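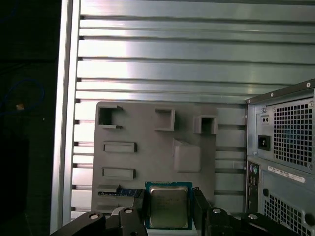

Processor in the gripper at the board panel, Wednesday.

In by 7:30. Ebony had left the rig switched on overnight again, so there was no warm-up to wait for. I wrote her a note and then threw it away and told her when she came in.

The job this week is the processor placement set. Noeline wants 1,000 good examples from us before the end of March, and Urthorpe has to send theirs by the same date. Theirs is the memory task. I would have liked that one, but we got processors.

I drove for the first session and Ebony kept the log. Each run is the same: bring the chip up to the panel, line it up, set it down, let go, back away. Then Ebony marks it good, poor or throw out, and types one line on why. I was slow to start with. My hands want to do it in one move and the arm wants it in several. After the first coffee I stopped thinking about it and the runs got smoother.

We had an argument about corrections. If I come in crooked and straighten up before letting go, does that count as good? I say yes. The model is going to come in crooked too, and it needs to have seen somebody fix it. Ebony says the last batch had so many corrections that the policy learned to wobble on purpose. She has a point. Rang Noeline at the Pastum office and she said keep them but give them their own tag, so we went back through the morning's log and added it. That took until lunch.

Soup again. Rain all through the break.
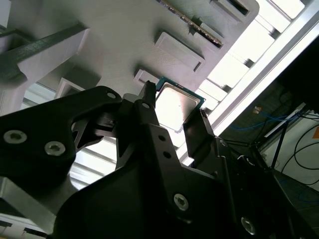

In the afternoon we worked on starting angles. If every run begins with the chip square to the panel, the model will only know square, so Ebony called out a rotation before each one and I had to start from there. The steep ones are hard on the wrist view. The metal face of the chip throws the light back and I end up steering by the corners. Threw out three in a row for letting go too early. Two more went when the recording stopped by itself, which Samuel did last month as well. (Samuel is the old logging computer. Jedadeo is the new one and is still in its box.) Must ask Kirsty when she can set it up.

Swapped seats at three. Ebony is quicker than me but she squeezes harder, and I noticed I was marking her runs down for it when the sheet says nothing about grip. Went back and changed those to good. If we want grip on the sheet we should put it there.

Copied everything over before leaving and checked that a few of the files opened. They did. Tomorrow Ngaio takes the first session and I do the log, then we carry on with the steep angles. Need to bring my other glasses and pay Ebony back for the coffee.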